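Flurklow tenants' group questions "smart laundry" savings claimed for Lakia Court

Statement for immediate use
2022-10-30

The Flurklow Tenants' Association has today published its reply to the plan to close the laundry room at Lakia Court and move residents on to an app-only service run by Cisik. We have read the proposal twice. We are not convinced by it, and we think the landlord, Pillai Homes, should put the decision off until the sums have been checked by somebody with no stake in the answer.

The plan was sent to households in July. It says the new service will cut the cost of a wash, shorten waiting times and use less water. Those are good aims and we have no quarrel with any of them. Our trouble is with the evidence, most of which comes from Cisik's own sales brochure.

Take the price. The brochure compares the new charge with what residents are said to pay now, but the "now" figure includes a tumble dry and the new one does not. Put the dry back in and the saving shrinks to 12 pence a load. It then disappears for anyone who has to top up the app in fixed amounts and never gets to the end of their credit.
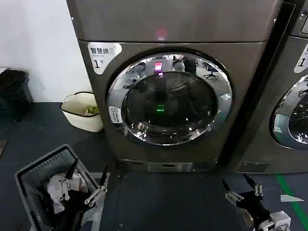
The claim on waiting times is weaker still. It rests on a survey which Cisik describes as "wide-ranging". Lakia Court and the blocks next to it have 698 households. The survey was open for one week, online only, and the question put to people was whether they would like to wait less for their washing. We would be surprised if many said no.

We ran our own survey on paper and left it open for a month. It drew 400 replies, and 318 of those wanted to go on paying by coin or card at the machine. We don't pretend our survey is perfect either. People who are annoyed are more likely to fill in a form, and we have said so in our report. All the same, it is hard to square that result with the "strong resident support" mentioned in the July letter.

On water, we asked for meter readings and were sent a leaflet.

There is also the matter of the contract. As far as we can tell from the summary, Cisik may review its prices every year, while Pillai Homes may not leave early without paying a fee. The size of the fee has been blacked out. Residents will be the ones paying it, through the service charge, and they ought to be told what it is.

The association is asking Pillai Homes to do the following before anything is signed:

Publish the full contract, including the fee for leaving early.
Show the price of a wash and a dry together, old against new.
Release a year of water meter readings for the laundry.
Keep a way of paying that does not need a smartphone.

If the figures stand up, we will say so in public. So far we have seen a glossy brochure and a closing date for comments.

The association's full report can be read at the Flurklow community office during opening hours. Paper copies are free to residents.

Ends

Issued by the Flurklow Tenants' Association. Press enquiries in writing to the community office, please.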